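플로도우(Plodow) 작업 기록 타래. 양팔 로봇 소프트웨어 쪽 이야기만 씁니다. 하드웨어 질문은 답을 못 드릴 수 있어요.

1/
지난 타래에서 플래너를 통째로 바꾼다고 했는데, 절반만 바꿨습니다. 상위 순서 결정은 예전 상태 기계를 그대로 두고, 팔 궤적을 만드는 부분만 새 코드로 옮겼어요. 한꺼번에 갈아엎으면 어디서 틀어졌는지 찾기가 어렵습니다.

2/
과제는 글자 블록으로 단어 만들기. 나무 트레이 왼쪽 끝부터 한 글자씩 채웁니다. 목표 단어는 문자열로 받고, 인식 쪽에서 올라온 글자 목록과 비교해서 다음에 집을 블록을 정합니다. r, o 다음이면 b를 찾는 식이에요.

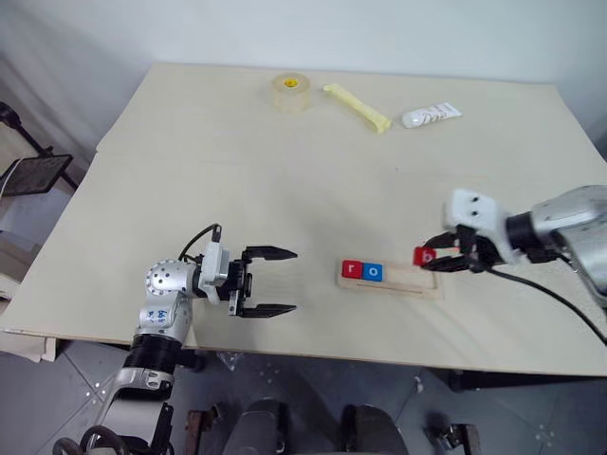

마르홀름(Marholm), 2월

3/
r과 o가 들어가 있고 오른팔이 b를 들고 있는 단계입니다. 제어 쪽에서는 여기를 '접근 대기'라고 부릅니다. 집은 블록의 자세를 다시 추정하고, 트레이 위 목표 위치를 갱신한 다음에 내려갑니다. 예전 코드는 집기 전에 계산한 목표를 끝까지 썼습니다.

4/
목표 위치는 트레이 모서리 기준 좌표로 잡습니다. 처음에는 테이블 좌표로 고정해 뒀는데, 트레이가 살짝 밀리면 뒤쪽 글자로 갈수록 오차가 그대로 남더군요. 지금은 블록 하나 놓을 때마다 트레이 자세를 새로 읽습니다.

5/
이 재추정에 200ms를 배정해 뒀습니다. 넘기면 이전 값을 쓰지 않고 그냥 멈춥니다. 느린 쪽이 낫다고 봤어요. 이 부분은 팀 안에서도 의견이 갈립니다.

6/
글자 인식은 소문자만 학습시켰습니다. 골치 아픈 건 b입니다. 돌려 놓으면 q랑 구분이 안 돼요. 블록 윗면만 보고는 답이 없어서, 목표 단어에 q가 없으면 b로 본다는 규칙을 넣었습니다. 깔끔하지는 않지만 당분간 이렇게 갑니다.

7/
검증 세트는 블록을 잘라낸 이미지 3,701장. 여기서 틀린 게 87장이었고, 하나씩 열어 보니 대부분 손가락이 글자를 가린 경우였습니다. 그래서 그리퍼가 닫힌 뒤에는 글자를 다시 분류하지 않습니다. 집기 직전 결과를 그대로 들고 가고, 쥔 다음에는 자세만 추정해요.

8/
왼팔은 이번 과제에서 블록을 안 집습니다. 그래도 충돌 모델에는 항상 들어가 있어야 합니다. 한번은 왼팔을 설정 파일에서 빼고 돌렸더니 플래너가 왼팔이 있는 공간을 지나가는 경로를 내놓았어요. 시뮬레이터에서 걸러졌고, 그 뒤로는 팔이 하나라도 빠지면 실행 자체가 안 되게 막았습니다.

9/
케이블은 모델에 없습니다. 대신 손목 회전 범위를 좁혀서 감기는 자세가 안 나오게 했어요. 제대로 하려면 케이블도 넣어야 하는데 계산 시간이 늘어나서 미뤄 둔 상태입니다.
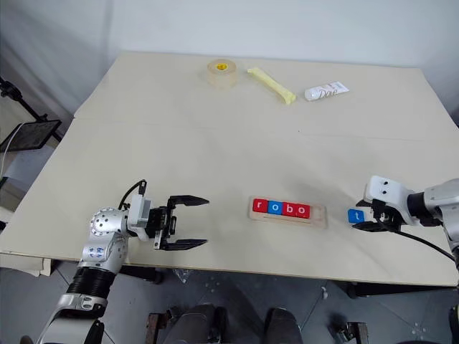 10/
마지막 글자가 앞 글자들보다 까다롭습니다. 남은 칸은 트레이 오른쪽 끝 하나뿐이고, 왼쪽에는 이미 놓인 블록이 붙어 있어서 여유가 거의 없습니다. t를 넣을 때는 하강 속도를 따로 낮추고, 옆 블록에 닿는 힘이 기준을 넘으면 올라왔다가 다시 시도합니다.

11/
재시도할 때 옆으로 조금씩 옮겨 가며 찾는 방식도 써 봤는데 뺐습니다. 먼저 놓은 글자들이 같이 밀려서 결과가 더 나빠졌어요. 지금은 위로 완전히 빠진 뒤에 자세 추정부터 다시 합니다.

12/
o가 두 번 나오는 것도 작은 문제였습니다. 예전 상태 기계는 글자를 집합으로 관리해서, o가 하나 놓이면 끝난 걸로 쳤어요. 로그에는 성공이라고 찍히고 트레이에는 한 글자가 비어 있는 상황. 위치별 목록으로 바꾸니까 해결됐습니다. 고친 줄 수는 19줄.

13/
도구 얘기 하나. 로그 뷰어는 렌홀름(Lenholm)이라고 부르는 내부 도구입니다. 카메라 프레임, 관절 값, 플래너 상태를 같은 시간축에 놓고 봅니다. 이번에 상태 전이 지점으로 바로 건너뛰는 단축키를 넣었는데, 디버깅할 때 제일 많이 씁니다.

14/
시간 동기화는 아직 손볼 데가 남았습니다. 카메라 타임스탬프를 수신 시각으로 찍고 있어서 부하가 걸리면 관절 값과 어긋납니다. 촬영 시각으로 바꾸는 브랜치는 있고, 병합은 안 했습니다.

15/
질문이 있어서 덧붙입니다. 강화학습은 안 썼습니다. 인식만 학습 모델이고 나머지는 전부 평범한 플래닝과 힘 제어예요. 코드 공개 여부는 정해진 게 없습니다.

16/
다음은 블록을 잘못 놓았을 때 빼내는 동작입니다. 넣는 것보다 빼는 쪽 그리퍼 자세를 찾기가 어렵네요. 목요일에 첫 버전을 돌려 보고 로그가 쓸 만하면 이어서 올리겠습니다.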